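Yoon-hee Maeng
Sep 14, 2023

Thread on how the Madstead robotics club is doing with the whiteboard task. Long one, mute me if you need to.

Short version for new followers: we are a student club, we meet after class, and this term's project is getting an arm to pick up a small whiteboard and set it back in its stand. We collect the demos by hand first and train on those. 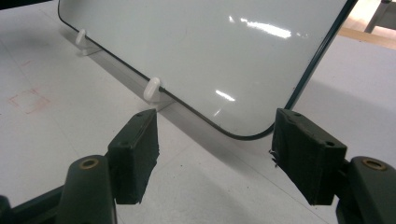
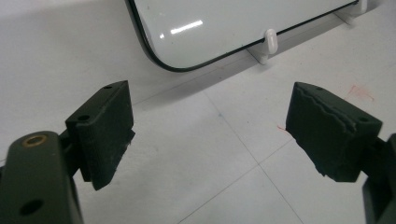 The task sounded easy when we picked it in July. Find the board, close on a corner, lift, put it back. We named the project Killgate after the first policy we trained, which drove straight into the board every time. Most of our trouble comes from the surface. It's glossy and the overhead lights leave a long streak of glare on it, and the streak moves when the gripper moves. The thin dark border is the one part that looks the same from every angle, so that's what we want the model to pay attention to.

2/ Numbers so far. We have 41 demos recorded and 32 we are willing to train on. The other nine were thrown out because whoever was holding the gripper paused for too long before closing. The model learns the pause. Ask me how we know.

3/ The stand is the second problem. Taking the board out is fine. Putting it back means getting the bottom edge down behind the pegs, and if you come in tilted it rides up on one of them. Kawaguchi, the policy we trained last week (we name them after train stations now, long story), got the board out 21 times in 40 tries. It got it back in far less often than that. I'm not posting that number until we rerun it.

4/ Pads. The edges are rough and I've been asked twice if we're going to replace them. Yes, but all at once, between data sets. If we swap them halfway through, half the demos have one look at the bottom of the view and half have another. We did that in spring and lost two weeks.

5/ What we changed this week:
Start position is now different for every demo.
Approach the corner open, then close in one move.
No talking to the person holding the gripper. This one was my fault.

6/ Someone asked if we could just put matte film on the board. We could. The Pomport meet rules say the object has to be used as supplied, so we'd be training on something we won't see on the day.

7/ Next up is more demos of the return half only – start with the board already held, finish with it in the stand. If that helps I'll post the success rate for both halves, and if it doesn't I'll post that too.

8/ If your club has done anything with shiny flat objects, please reply with what you used for lighting. We can't turn off the ceiling lights but we can move the table.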